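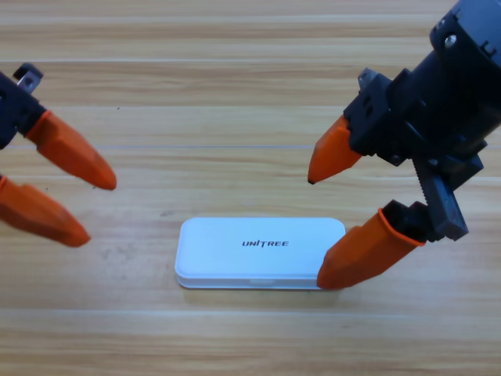
FOR IMMEDIATE RELEASE

Flandley Letter Nights are coming back, and there are more of them

FLANDLEY, October 24, 2019 – Hello from the Mullamell Post Project! I'm Skye Rutherford, I run the letter nights, and I've been itching to send this one out for weeks. Our free handwriting and letter evenings are back for a second season, they've grown from two neighbourhood venues to 14, and yes, we've finally sorted out the heating at the Misell Street hall (sorry to everyone who wrote in mittens).

If you haven't been before, it's pretty simple. You turn up, you get paper, a pen and an envelope, and you write to somebody. It can be your nan, your old neighbour, the kid you sat next to in grade four. We put the stamp on and take it to the post office the next morning. People who don't have anyone in mind can write to a resident at Yazdani House, the seniors' home on the hill, where our pen pal list has been growing since June.

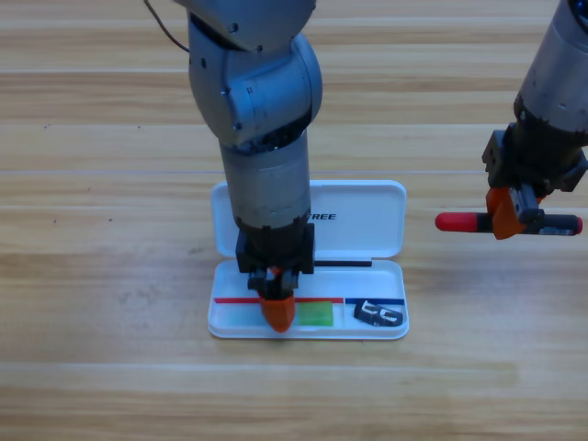 Light wood tabletop, with the grain running lengthwise.

We posted 2,996 letters last season. I'd been hoping for a few hundred, so you can imagine the state of my kitchen bench by the end of it. Most went to addresses in this province but there were plenty for overseas too, and one fellow sent his brother in Perth a letter a week, mostly about hockey.

"I hadn't written anything longer than a grocery list in years," said Babak Babaei, who came along with his daughter and ended up at nearly every session. "My hand hurt for the first couple of weeks. Then my aunt wrote back, and of course I had to answer her."

Mitra Bahrami, activities coordinator at Yazdani House, told me the mail has changed the middle of the day over there. "They come down early now to see what's arrived. We read a lot of them out loud at lunch, if the person's happy to share, and then everyone has an opinion on what the reply should say."
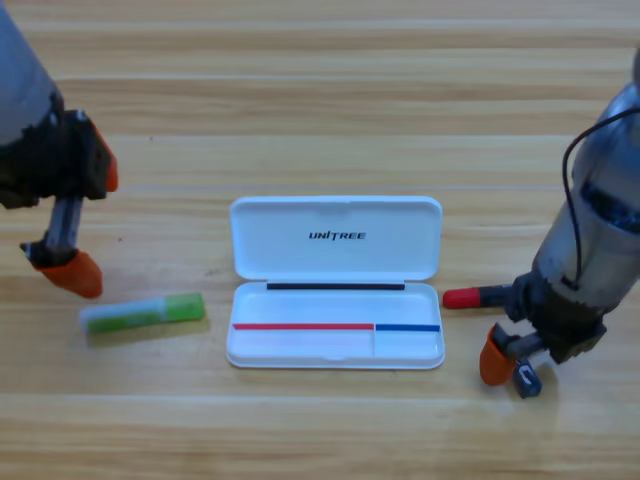 The replies are the bit I'd like to do better this year. Some of them took ages to get back to the right person, and that was on us, as we'd been keeping names in a notebook with a cracked spine. Saeed Jafarzadeh has built us a proper mailing list, so each pen pal gets their letter at the next session they come to, or by post if they'd rather.

We've also added a beginners' table, run by Siamak Salehi. He taught primary school for most of his working life and he's very patient with left-handers (I'm one, and my envelopes are smudge-free for the first time ever). He'll cover grip, spacing, how to set out an address, and a bit of cursive for anyone who missed it at school. Kids under 8 are welcome with a grown-up. Favourite pens are welcome too, but please put your name on them! We still have a biscuit tin full of lovely ones from last season, and I'd like to give them back.
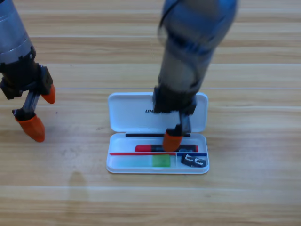 How to come along

Sessions run on weeknights after supper, and the full list of venues and times is on the noticeboard at the Misell Street hall. You don't need to book. All the halls have step-free entry, and large-print address sheets are at the front table, so just ask.

If your street, school or workplace would like to host a night, get in touch and I'll come and have a cup of tea with you about it. We need tables, decent light and someone with a key.

About the Mullamell Post Project

We're a small community group based in Flandley. We run free letter-writing evenings and a pen pal list, and we pay for stamps through donations and our spring book sale.

Media contact: Skye Rutherford, Mullamell Post Project, Misell Street hall, Flandley. Reporters are very welcome to sit in on a session, and we'll find you a pen.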